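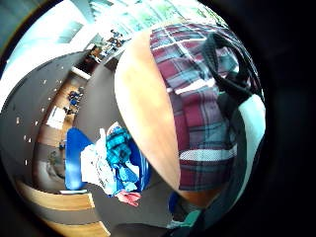 *A plaid flannel shirt in maroon and slate blue.*

# Week 4: Household Textiles and the Second-hand Trade

Laltitura College, Department of Social and Economic History
Handout revised 22/01/2023

## Purpose of this handout

These notes accompany the lecture on the circulation of used clothing and soft goods between households. They do not replace the set reading. Students should have completed the Week 3 material on domestic production before attending, as the lecture assumes familiarity with the terms *piece goods*, *made-up goods* and *outwork*.

The lecture is held in the Mohammed Building. Tutorials follow in the usual rooms.

## 1. Why used clothing matters to the historian

Before the general availability of ready-made garments, cloth represented a substantial share of the movable wealth of an ordinary household. Bed linen, coats and lengths of uncut fabric appear in probate inventories beside pewter and livestock, and are often valued more carefully than the furniture. A garment could be pawned, bequeathed, altered, given to a servant in part payment of wages, or sold to a dealer. Its working life commonly exceeded the period for which any one person wore it.

Surviving museum collections give a misleading impression of this trade. Items kept by families tend to be those worn least: wedding clothes, christening gowns, uniforms. Everyday shirts and work trousers were worn, mended, cut down for children and finally reduced to rags. The historian therefore relies heavily on written evidence, including pawnbrokers' ledgers, court records of theft and the advertisements placed by dealers.

Students should note the particular value of theft records. A complainant was obliged to describe the missing article well enough for it to be recognised, and such descriptions frequently record colour, pattern, repairs and the state of the lining. They seldom record the fibre with the same reliability.

## 2. Channels of exchange

For the purposes of this unit, exchange is divided into four channels. The boundaries between them are porous and a single article might pass through all of them.

- **Gift and inheritance.** Transfers within families or between employer and servant. These generate little documentation unless disputed.
- **Pawning.** The article is surrendered against a loan and may be redeemed. Weekly pawning of a best coat was an ordinary part of budgeting in many working households and should not be read as evidence of crisis.
- **Commercial resale.** Includes shops, market stalls and itinerant dealers.
- **Charitable distribution.** Includes parish clothing societies, church bazaars and, later, the opportunity shop.

The fourth channel altered considerably once donated goods began to be sold instead of distributed directly to the poor. The shop raised funds from the general public, and the identity of the purchaser ceased to be a matter of concern to the charity. Some contemporaries regarded this as a loss of purpose. Others considered that a small price preserved the dignity of the buyer, who was no longer required to demonstrate need.

## 3. Sorting and valuation

All resale depends upon sorting. Donated or purchased goods arrive mixed, and the labour of separating them is usually the largest cost borne by the seller. Sorting practices are rarely written down, being taught at the bench, and the principal sources are oral histories.

The Umton interviews, held in the department's reading room, comprise 15 recorded conversations with former sorters and shop managers. Several points recur in them. Condition at the collar, cuffs and underarm was examined first. Seams were pulled gently to test the thread. Buttons were checked, and a garment lacking one might still be sold if a replacement could be taken from the inside placket. Articles that failed were not discarded; they were passed on for wiping cloths or for filling.
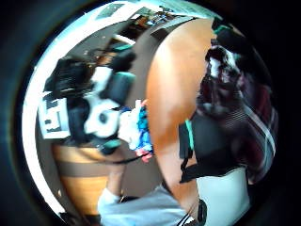 Valuation was a separate operation and often given to a different person. The interviews suggest that prices were set by type and condition, with limited attention to the original cost. A heavy coat commanded a fixed price in July and was held back or marked down in the warmer months. Children's clothing was priced low as a matter of policy, and several interviewees recalled that toys and other small soft goods were placed near the counter at a nominal sum.

Two cautions apply to this material. The first is that those interviewed remained in the work for long periods, and their accounts may present practice as more settled than it was. The second is that the interviews were recorded after the shops concerned had closed - a degree of nostalgia should be expected and allowed for.

## 4. Pattern, fashion and the problem of dating

Woven checks present a recurring difficulty. A check is produced by the arrangement of coloured yarns in both warp and weft, and the same arrangement may be repeated by different mills over many decades. Pattern alone is accordingly weak evidence of date. Construction is more useful: the finish of the seams, the shape of the collar, the type of fastening and, where present, the label.

Flannel deserves separate mention. The word refers to a soft cloth, frequently brushed on one or both faces, and has been applied at different times to wool, to cotton and to mixtures of the two. In everyday Australian usage it has become attached to the checked work shirt, whether or not the cloth would have been recognised as flannel by an earlier draper. Students quoting sources should retain the term used in the original and comment on it separately.
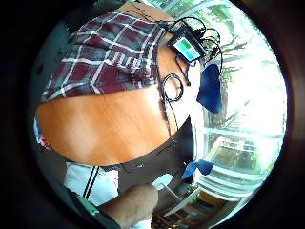
*Plaid cloth laid over a wooden table.*

## 5. Case study: the Drallevard account book

The set document for this week's tutorial is an extract from the Drallevard account book, kept by a dealer in used clothing. The extract covers purchases only. No corresponding sales book survives, and profit cannot be calculated from it.

Entries are abbreviated. "Ctn" denotes cotton, "wl" denotes wool, and "t. o." is understood to mean *turned over*, that is, unpicked and remade with the inner face of the cloth outward. The meaning of the small cross beside certain entries is disputed. It may indicate goods sent out for mending, or goods bought on credit.

In preparing for the tutorial, students should consider the following matters:

- whether the dealer bought from regular suppliers or from strangers
- the seasonal pattern of purchases, particularly of coats and blankets
- what kinds of article are absent, and whether the absence is significant

## 6. Assessment and reading

A written response to the set document is due at the Week 6 tutorial. Responses should refer directly to at least two entries in the extract. Late work will be dealt with in accordance with the unit outline.

The reading for Week 5 concerns the rag trade and papermaking, and copies are available at the reserve desk. The Umton recordings may be consulted in the reading room during staffed hours. They may not be borrowed or copied.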